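赤い毛布をたたむ

畳む、という漢字を私は長いあいだ正しく書けませんでした。田という字が上にあることはおぼえられるのに、下のほうがどうしても多くなったり少なくなったりします。けれども意味のほうは早くおぼえました。日本に来て最初の冬、布団の店で毛布を買ったとき、店の人が「たたんでお入れしますね」と言いながら、大きな布をあっというまに小さな四角にしたからです。私はその手の動きがとてもきれいだと思いました。家に帰って袋から出し、一度広げたら、もう同じ四角にはもどりませんでした。

この記事では、毛布と、毛布をたたむことについて書きます。大きな話ではありません。しかし季節が変わるたびに、多くの家で同じ仕事がおこなわれています。九月のはじめ、夜の風が少しだけ軽くなると、私は押し入れの奥から毛布を出します。まだ使うには早いのですが、出して、風にあてて、もう一度たたみます。このもう一度たたむ時間が、私は好きです。

私の生まれた家では、毛布はたたむものではなく、かけるものでした。椅子の背中にかけ、ベッドの足のほうにかけ、玄関の手すりにもかけました。祖母は、毛布をしまうのは客が来る日だけだと決めていました。ですから私は大人になるまで、たたみ方というものがこの世にいくつもあることを知らなかったのです。

取材のため、フランリー（Flarnley）という小さな毛織物の店をたずねました。店の看板には1883と数字だけが書いてあります。初代が糸の商売を始めた年だそうです。今は毛布とひざ掛けと、少しだけタオルを売っています。棚は天井まであり、毛布はすべて輪のほう、つまり折り山のほうを手前に向けて置いてあります。端がばらばらと見えないので、棚の全体が本棚のように静かに見えます。

店主は、たたむ前の準備がいちばん大事だと教えてくれました。まず布を広い場所に置きます。床でもベッドでもかまいません。置いたら手のひらで中心から外へ空気を追い出します。それから角をさがします。角は四つしかないのに、厚い毛布では一つがかならずどこかへ隠れてしまいます。隠れた角を見つけるには、縁を指でたどっていくのがよいそうです。あわてて真ん中をつかんで持ち上げると、布はねじれて、角はもっと深いところへ入ります。

私はこれを聞いて、少しはずかしくなりました。私はいつも真ん中をつかむからです。

真ん中をつかむことにも、しかし、よいところがあると思います。洗濯機から出すとき、かごから出すとき、まず一か所をしっかり持たなければ何も始まりません。重い布は、持ち上げると自分の重さで下へ広がろうとします。持ったところは丸くなり、その下は垂れて、どこかから縁がのぞきます。縁が見えたら、そこから角までは遠くありません。店主にこの考えを話したら、「それは急いでいる人のやり方ですね」と笑いました。でも、まちがいだとは言いませんでした。

もう一つの店、シメル（Cimel）では、古い毛布のなおしを受けています。こちらは通りから見えにくい二階にあって、入り口に呼び鈴があります。仕事台の上には糸が色の順にならんでいました。なおしに来る毛布で多いのは、縁のいたみだそうです。まんなかが破れることは少なく、人がいつも引っぱる縁のほうが先に弱くなります。寒い夜にあごの下まで引き上げる、あの動作です。ですから縁の糸を見れば、その家でどちらが頭のほうだったかがわかる、と聞きました。

私は自分の毛布を持っていって、見てもらいました。「こちらが足ですね」とすぐに言われました。あたっていました。

柄のある毛布は、たたむときにもう一つ楽しみがあります。どの部分を表に出すか、選ぶことができるからです。無地なら、どこを上にしても同じです。柄があると、たたみ方によって別の布のように見えます。ぎざぎざの山が続く柄を、山のとがったところで折ると、柄がそこで切れて落ち着きません。山と山のあいだの広いところで折ると、四角い面の中に模様がおさまります。フランリーの店主は、私が見ている前で同じ毛布を三回たたみなおし、三回とも違う顔にしてみせました。

私がいちばん好きなのは赤い毛布です。赤は部屋の中で強すぎるという人もいます。たしかに夏に見ると暑いです。しかし白い壁の部屋に赤い布が一枚あると、目が帰るところができます。赤の中に濃い茶色の太い柄が入り、その輪郭が白くぬいてあるものなどは、遠くからでも形がはっきりしています。茶色と赤は近い色なので、白い線がなければ夜の明かりの下では混ざってしまうでしょう。だれが最初に考えた配色か知りませんが、よく考えたものだと思います。

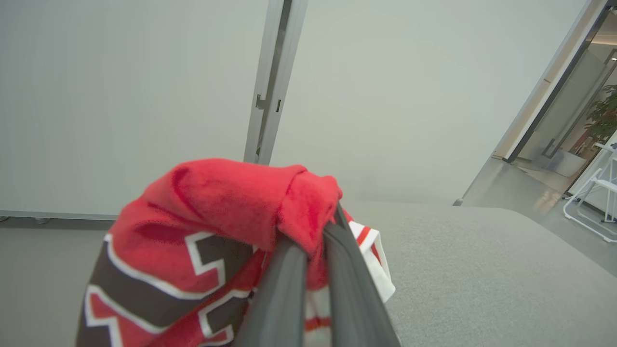
さて、たたみ方の手順です。フランリーで習ったことを、私の言葉で書いておきます。長いほうの辺を合わせて半分にします。もう一度、同じ方向に半分にします。細長い帯のような形になります。そこで両手をはなして、折り山を一回なでます。なでないで先へ進むと、最後に厚みが片方へ寄ります。次に、帯の端から三分の一を内側に折り、反対の端も三分の一を上に重ねます。最後に重ねる端は、縁のきれいなほうにします。細い縞の入った縁なら、少しだけ見えるように、指一本の幅だけずらしておいてもよいです。

丸めてしまう方法もあります。旅行や車の中では丸めたほうがじゃまになりません。バンダラ（Bandara）というキャンプ場に泊まったとき、貸し出しの毛布は全部丸めて、木の箱に立てて入れてありました。上から見ると渦巻きがならんで、菓子屋のようでした。ただし家で長くしまうときは、丸めると内側にくせがつくので、すすめないそうです。

しまう場所についても一つだけ。袋に入れるなら、空気の通る布の袋がよいと二つの店が同じことを言いました。空気をぬいて小さくする袋は場所が助かりますが、ふっくらした毛布は、次の冬に出したときに眠そうな顔をしています。これはシメルの人の言い方で、私はとても気に入って手帳に書きました。

書きながら、私は自分の手がまだ下手なことを知っています。100回たたんでも、店の人のような四角にはなりません。毛布の厚さのせいにしたり、腕の短さのせいにしたりしています。しかし昨年より、隠れた角を見つけるのは早くなりました。夜9時、家の中が静かになってから、床に毛布を広げて手のひらでなでていると、昼にあったことがだいたいどうでもよくなります。

今年も押し入れの戸の前に、たたんだ毛布が重ねてあります。いちばん上は赤です。まだ使わないのに、奥へ入れる気になれず、通るたびに少し縁をなおしています。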